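I want a light switch. I know how that sounds coming from a guy who has spent the better part of six years filling his house with things that talk to each other, but hear me out.

Last Sunday my sister came to stay, and at 11 at night she texted me from the guest room asking how to turn off the lamp. She had tried the lamp. She had tried the wall. She had tried asking it nicely. The lamp runs on a Bruma bulb, which answers to the Drirnik hub, which had decided to install an update right then, so the answer was that you couldn't. She slept with a T-shirt over the shade.

I've been going back and forth on this with my friend Cathal Buckley, who thinks I'm being dramatic. His view is that every new technology has a clumsy phase and that people in 1870 probably complained about their plumbing too. Fair enough! But plumbing didn't ask you to accept new terms of service before you could use the sink.

## The app problem

I counted the notifications my house sent me in February. There were 142 of them. Two were useful: one about the basement humidity and one telling me I'd left the garage open. The rest were the thermostat congratulating me, the doorbell introducing me to the neighbor's cat, and the Drirnik app asking if I'd like to rate the Drirnik app.

Somewhere along the way these companies stopped selling gadgets and started selling places for you to hang out. I don't want to hang out with my thermostat. I want it to be 68 degrees in here when I get out of bed, and then I'd like to forget it exists until the furnace dies.

## What I'd keep

I'm not ripping it all out. The leak sensor under the water heater stays (it has paid for itself twice). So does the front door lock, mostly for the keypad, which works fine with the Wi-Fi down. And I'd fight anyone who came for the blinds in the kitchen, which go up at 6:30 and have never once needed my opinion.

What those have in common is that a stranger could walk in and get by without instructions. That's my whole test now. If my sister can't work it in the dark, half asleep, with her phone on the charger, it goes in the box in the closet. 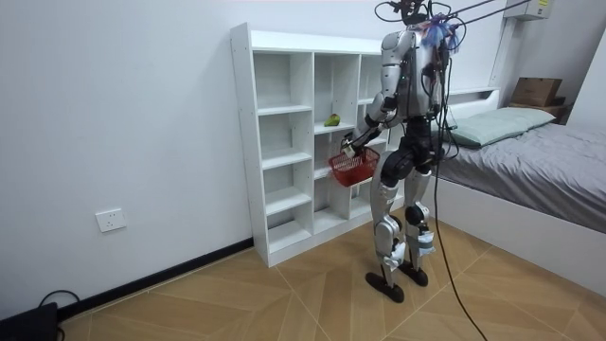
## So, switches

Jarlath Keogh, who wired our addition, quoted me $55 a room to put regular switches back and leave the smart bulbs behind them as a bonus for anyone who wants to fiddle. I said yes before he finished the sentence. He's doing 5 rooms, starting with the guest room, and I've already told my sister.

Cathal says I'll miss the voice control. Maybe I will, a little - mostly when I'm carrying groceries. But I grew up hitting the switch with my elbow, and I'm pretty sure the elbow still works.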